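Home | Notebook | Rooms | Supplies | Search

Washroom sink, cleaning notes — August

Started 10:15. White ceramic sink with the oval basin and the black single-lever faucet. Yellow sponge for the basin.

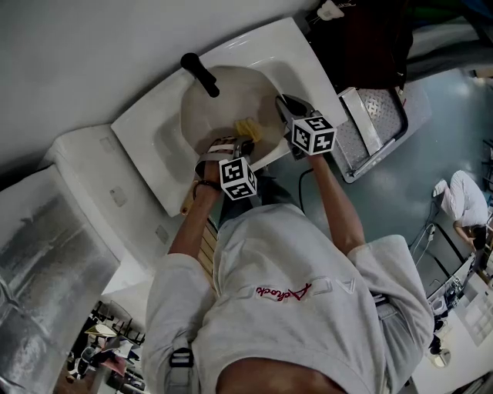 Basin

Wiped from the rim down toward the drain, then back up the sides. The deep part of the oval holds a gray line that comes back every week or so. Dish soap did little for it last month. Tried the Dotero cream today, a small amount on the sponge, left on for 8 minutes. Will check the line again tomorrow morning before anyone uses the room.

Faucet

Black finish shows every water spot. Danuta Szewczyk says no cream on it at all, only a damp cloth and then a dry one. Did that. The base where it meets the ceramic needs a thin brush — the sponge is too thick to get behind the lever. Asked for one from Handura with the next order.

Sponges

More than 34 left in the supply box, so no need to reorder until fall. Yellow ones for sinks only. Someone has been taking them for the whiteboards; please use the cloths on the second shelf.

Water

Pressure is fine. Hot side takes a long time to come through, same as in the old Vadanitz building. Told Duda about it again. They want a reading at the start and after 10 minutes of running, which seems like a lot of water to me, but I'll do it once and write it here.

To do

— dry cloths, wash and return
— thin brush for the faucet base
— hot water reading
— check under the basin for drips, last looked at in June

Next cleaning at 15:00 if the washroom is free.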